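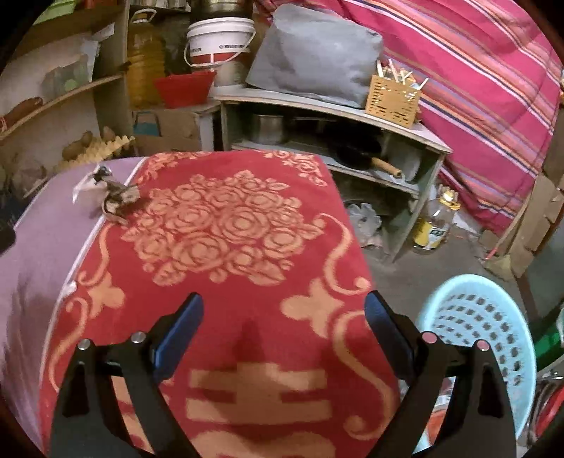
Fig. 1. Store corner in the Bikdale room, with the curved shelf unit on the left and the low white cabinet at the centre.

4. Setting up the store corner

This section covers the curved shelf unit (Drimano, part 3304), the low cabinet and the floor space between them. It assumes that the unit has been put together as described in section 3 and that the feet have been levelled. Allow an afternoon if you are also sorting through the vegetables.

You will need:
a dry cloth and a damp cloth
an egg tray
a crate or a deep basket
a lidded plastic container
a basket for chopsticks and utensils
a tape measure

4.1 Placing the shelf unit

1. Clear the floor and sweep it. On a concrete floor, go over it again with a damp cloth and leave it to dry before moving anything back.

2. Stand the shelf unit on the left-hand side with the open front facing you. Leave a gap of 200 mm at the back for the oil jug and any tall jars.

3. Press down on each level with both hands. If the unit rocks, go back to section 3 and adjust the feet.

4. Wipe the shelves with a dry cloth. Do not use a wet one on the wood.

Caution: Do not drag the unit when it is loaded. The joints at the curved end will open up, and they are difficult to close again without taking the whole side off. Empty it, move it, then load it again.

4.2 Loading the shelves

Load from the bottom upwards. If you have to stop halfway, leave the top level bare.

1. Bottom level. Put the crate at the far left, where the shelf is best supported. Potatoes that are still in their mesh bag can go into the crate as they are. Set the egg tray further along for potatoes you mean to use in the next day or two. They sit in the hollows and don't roll off the front edge. A small basket fits in the space between crate and tray.

2. Middle level. Sweet potatoes go here, laid along the shelf in their nets. Leave the paper tags on. The lidded container stands behind them. Turn it so that the lid can be lifted without moving the nets.

3. Top level. Use this for light things only: boxes, a tray, a small plastic basket. Do not load the top level with more than 10 kg in total, and keep glass off it.

Note: Potatoes and sweet potatoes should be looked over every Tuesday. Take out anything soft, green or sprouting. One bad potato in a closed net will spoil the ones next to it before you smell it.

Note: Onions are not covered here. Hang them in the passage, away from the potatoes.

If you have the older Drimano unit, the middle level is fixed and the clearance above it is 255 mm. Measure your container with the lid on before you buy it. The newer unit has a loose middle level that can be set one notch lower, which gives you room for a taller box, but the bottom level then becomes awkward to reach into and you will knock your knuckles on it.

4.3 Jars, oil and buckets

1. Stand the oil jug on something firm, close to the wall, with the cap done up tight. Do not put it on the shelf unit. A full jug is too heavy for the top level and too tall for the others.

2. Group the plastic jars together on the ledge. Write the contents on the lid as well as the side.

3. Keep the bucket next to the oil and the basin in front of the bucket. When the basin is wanted, you should be able to pick it up with one hand.

4. Flat cardboard boxes may stand on the floor for a short while. If one is staying for more than a week, raise it on two battens.

Caution: Wipe the outside of the oil jug after pouring. Oil runs down the side and will creep under anything standing beside it, and it marks the wood for good.

At this point the left side of the corner is finished. Stand back by the covered surface where the red and purple cloths are laid and check that you can see into every level from there. Compare your shelves with Fig. 2. The order along each level matters more than the exact spacing.

Fig. 2. Shelf unit loaded, all three levels.

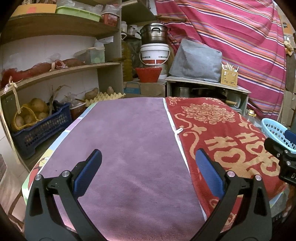

4.4 The low cabinet

The cabinet has open shelves and no doors, so whatever you put in it will be seen. It is meant for cookware.

1. Upper shelf: pots. Store them dry.

2. Lower shelf: the frying pan, flat, with the handle pointing to the right. If you are left-handed, turn it the other way and move the bottle on the floor to suit.

3. Top: the utensil basket at the right. Chopsticks and long spoons stand upright in it with the eating ends up. Folded or bundled cloth can go to the left of the basket.

4. Floor beneath: leave this clear when you have finished. Plastic bags tend to gather there – pull them out when you sweep.

A woven basket lets the air through and is better than a closed pot for utensils that go back slightly damp. Turn it upside down over the basin once a month and tap out the crumbs.

Note: The Pilness cabinet is slightly narrower than the one shown in Fig. 1 and takes only one large pot on the upper shelf. Put the second on the floor of the shelf unit, behind the crate.

4.5 The cloths

The surface facing the corner is used for sorting and for shelling, and it should stay covered.

1. Shake the cloths outdoors before laying them.

2. Lay the purple one on the left and the red one on the right. Smooth out the creases with the flat of your hand.

3. When sorting vegetables, put newspaper down first. Soil works its way into the soft purple pile and has to be brushed out when dry.

Dried roots and herbs bought in small bags should be put away before you start. They are easily swept up with the peelings.

Wash the red cloth separately the first few times. The dye in ours ran for almost a year, and Mimoza Atanasov at the Riviere house has had the same trouble with hers.

4.6 Check before use

The shelf unit does not rock.
Nothing hangs over the front edge of any level.
The oil cap is tight and the jug is dry on the outside.
Pots are dry and the pan lies flat.
The basin can be lifted out without moving the bucket.

If the unit leans after loading, take everything off the top level first, then the middle, and see section 7.2.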